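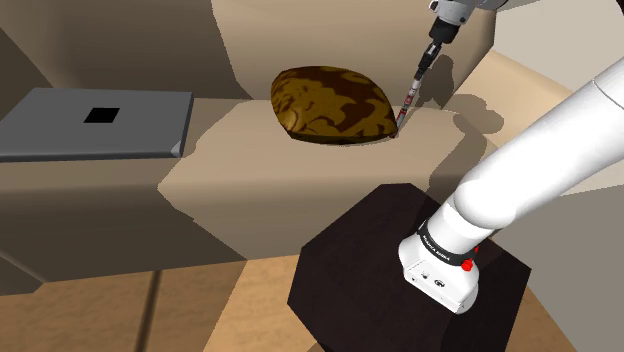
Sestine Room Planner: does it earn its place in a robot budget?

By Huia Doolan
2020-12-06

Print | E-mail this article
Share (52) | 15 comments

Tostby sells Sestine as the thing you buy before you buy the robot. You pick an arm, set it on a pedestal in a furnished room, give it something to reach for and watch it try. At the end you get a planning report that is supposed to tell you what to order. A single seat costs $2000 a year, and support is extra.

I ran it from March on, mostly for a job at Ladcombe, where we were pricing a bench arm for handling household goods. My view of it has gone up a little since the first week and down a good deal since the first invoice.

What you get

The base package has a room editor, a small library of arms and tools, and a furniture set. The rooms look decent. Shadows land where you expect, the wood floors are nice, and the white arm with FRANKA EMIKA on its base band is easy to tell from the other models in the list. Surfaces are less convincing close up. Walls go flat and angular as soon as you move the view in, and the brown-and-gold fabric pattern seems to be on everything.

Setting up a reach is quick. My first one was a simple touch, with the tool coming down at a slant and its red-and-white tip against the right side of a patterned lump. I had it running before lunch. The same job in Vermeulen's planner took me most of a day, and I had used Vermeulen before.

So it's fast. Whether fast is worth the money depends on what you think the answer is good for.

Where I stopped believing it

The planning report gives every layout a reach score and a purchase rating. Reach I trust. Arm geometry is well understood, and when we taped out the pedestal position on our own shop floor the distances held up fine.

The purchase rating is another matter. It leans on a success rate from simulated grasps, and the default object settings are generous. Friction is high, nothing gives way when pushed, and a tall thin object on a soft seat stands as if it were bolted down. I ran 328 grasps on the stock settings and got a rating of "ready to procure." Then I lowered the friction, added some give to the seat and ran the same layout again. The rating dropped two grades. Neither report mentions which settings were used. You have to go back into the project and look, and the manager signing the purchase order isn't going to do that.
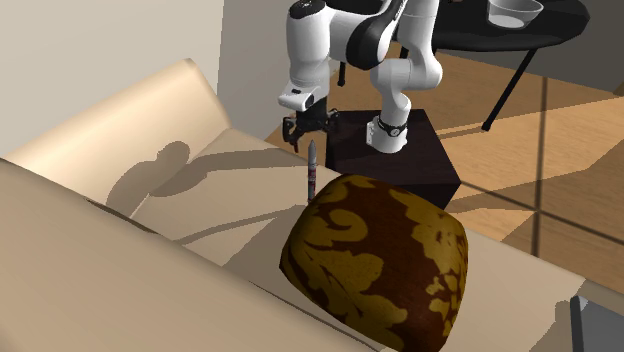 Sestine, sofa layout: open two-finger gripper over the upright bottle, pedestal behind the ottoman.

Setups like this are where the tool is most persuasive, and where I'd be most careful. The arm clears the sofa, the gripper is just above the bottle, and anyone walking past the screen will assume the rest is easy. Tane Whitelaw, who does our purchasing, looked at one of these and asked me when the arm could ship. I told him we hadn't priced the gripper yet.

What the budget page leaves out

Sestine has a budget page, and it will happily total up an arm, a tool and a pedestal. It has no line for guarding. It has no line for the risk assessment, the spare fingers, the floor anchors or the weeks of somebody's time spent getting a real camera to see a real bottle. You can type these in as custom items, but they don't carry over when you copy a project. I found that out the dull way, when our second layout came in looking much cheaper than the first and I nearly sent it up the line.

Prices in the parts list are also whatever Tostby last put there. Ours were out of date for the pedestal and missing for one of the grippers, which counted as zero in the total. A blank price should stop the sum or at least turn red.

Support

Fair, if slow. I got a proper answer about the friction defaults after three messages, and the person who wrote it clearly knew the product. The answer was that the defaults are meant for demos. I'd like to see those words on the report.

Who should buy it

If you need to settle where an arm goes, how high the pedestal should be and whether it can get over a sofa back or down to a countertop, a one-year seat is reasonable money. Buy it for one person, do the layouts, export the dimensions and let it lapse.

If you're hoping it will tell you whether the robot can do the job, spend the $2000 on a rental or a trip to see one working on your own objects. We kept one seat at Ladcombe and dropped the support plan. The rating page is switched off in our report template, and I still check the friction by hand.

Print | E-mail this article
Share (52) | 15 comments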